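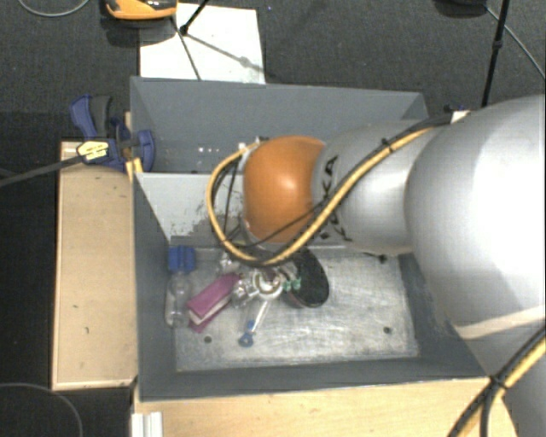 I have loved robot arms since I was a boy, so please take this as coming from a friend. When ours at Gultidby dropped a part in March and swung on to the next pick with nothing in its grip, the log said "cycle complete" 50 times before Hanne Hviid walked over and hit the stop. My colleagues blamed the gripper, poor thing! I blame us. We taught it to report that it had moved and never asked whether it was holding anything. A grip check would add 3 seconds a pick, and I think we should pay them gladly, even on the busy days.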